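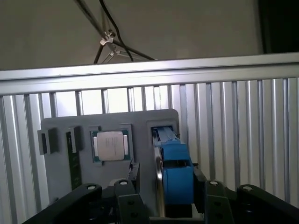 What is the Tresness study looking for?
It's looking at whether migraine runs in families because of shared genes, shared habits or a bit of both, and it does it with a spit sample and a headache diary.

October 8, 2022

Right, that's me signed up then. The kit had been sitting on the bread bin all week (I kept moving it to get at the crumpets) and this morning I finally did it. You can't eat, drink or brush your teeth for half an hour before, so of course I woke up desperate for tea. Filling a tube with spit is a much slower job than you'd think! I thought about lemons, vinegar, the chip shop in Widbridge, and still the froth doesn't count, it has to be proper liquid up to the line. Then you snap the lid, shake it and put it in a padded envelope.

I walked it down to the post box by Miah Pharmacy and picked up my tablets while I was there. They've moved the chairs again.

The letter says they want 2000 people with migraine and 1000 without, so they can compare the two. My sister has gone in as a "without", the lucky thing. Mum had them, Gran had them, and I've had them since I was 18, always the left side, always with the zigzags first. Gran called hers "sick heads" and lay down with a vinegar flannel, and that was all the treatment there was.

The consent form took me longer than the spit. Eleven boxes to initial, and I did read them all, mostly because I was waiting for the kettle. I said yes to them keeping the sample for later research and yes to being contacted, and no to the one about having my medical records linked, then changed my mind and had to ring up to ask if I could cross it out. The woman on the phone was lovely about it and said put a line through and initial next to it. 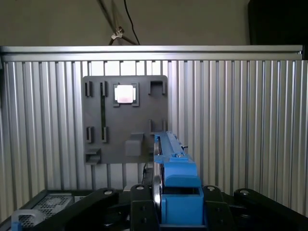 Will I be told my own results?
Nobody taking part gets a personal result, only a newsletter about what the whole group shows, and the first one is due in February.

I was a bit put out by that at first. I'd rather fancied a piece of paper I could wave at people when they tell me to drink more water. But the leaflet explains that there are lots and lots of small differences between people and each one only nudges your chances a tiny amount, so mine on their own wouldn't say much. Fair enough. Mum would have wanted the piece of paper too.

The headache diary starts tomorrow. It's a proper little booklet, one page a day, and you score the pain out of ten and tick things like sleep, cheese, bright light, weather, period, stress. I don't know what to do about cheese. I have it every day, so I'll be ticking it whether my head hurts or not - I suppose that's useful to them in its own way.

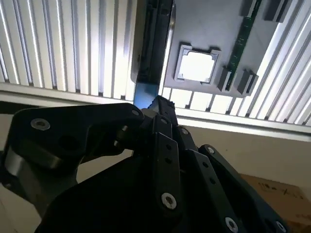
Black robotic hand, with the grey plate above it

Bad one this afternoon, typically, a day too early to write down. It came on while I was on the Velimbridge bus, with the sun flickering through the trees, and I got off two stops early and walked with my eyes half shut. Tablet at three, curtains drawn, frozen peas. By six I could manage toast. I'd have given it a seven, I think, or an eight when the dog next door was going.

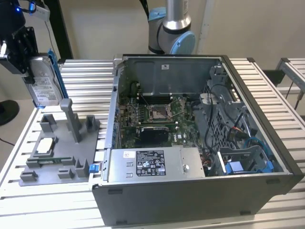

Desktop tower on its side with the panel off

Sister rang at eight to ask how much spit is enough, as hers is all bubbles. Told her about the lemons. Must remember to put the booklet by the bed with a pen that works, and get more peas.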